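Kestden (bagging cell)

Kestden is a two-armed robot cell built at the Hilstead shared workshop, where it occupies the bench once reserved for soldering. Its stated purpose is handling zipper bags, a job most members manage without a budget. 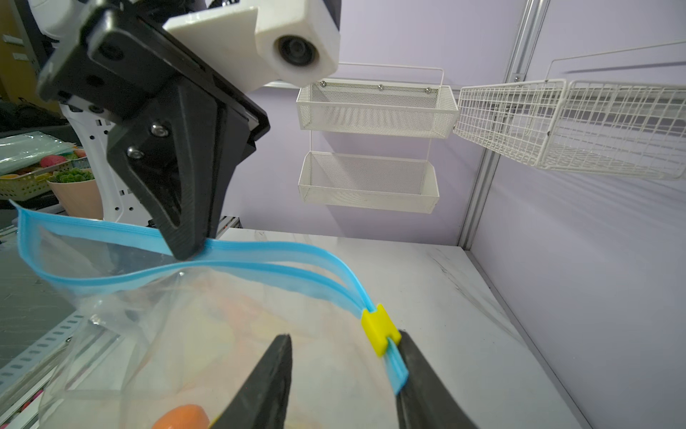
Construction began in July on a budget of $500, which became $800 once the cables were bought. The walls went up last, after a dropped lemon crossed the room.

Task

The standard exercise, known locally as the Flomasero, asks the arms to open a bag and deal with the produce.

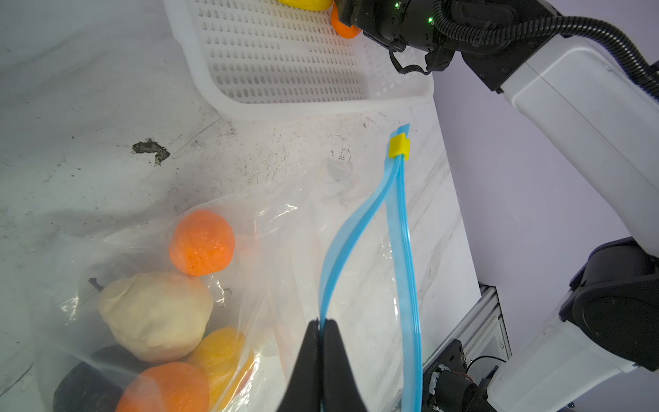
Slider bags were adopted after plain press-seal ones defeated both arms for most of a month. The yellow slider gives the software a landmark, and artificial fruit such as the pale pear forgives a firm grip. Real pears were tried – once.

Work surface

The marble pattern was chosen for looks and has confused the vision software ever since.

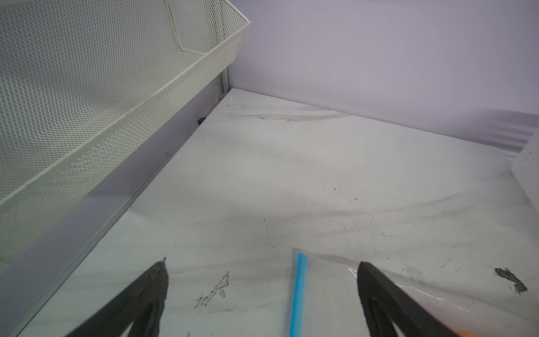
Gripper fingers and zipper bag at the marble-patterned surface.

Control

The control program, Schnyder, is in its 16th revision. The logbook lists 47 named faults, several of them named after fruit.

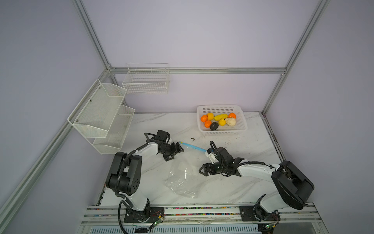 Revision 17 is planned. The soldering bench is now in the hallway.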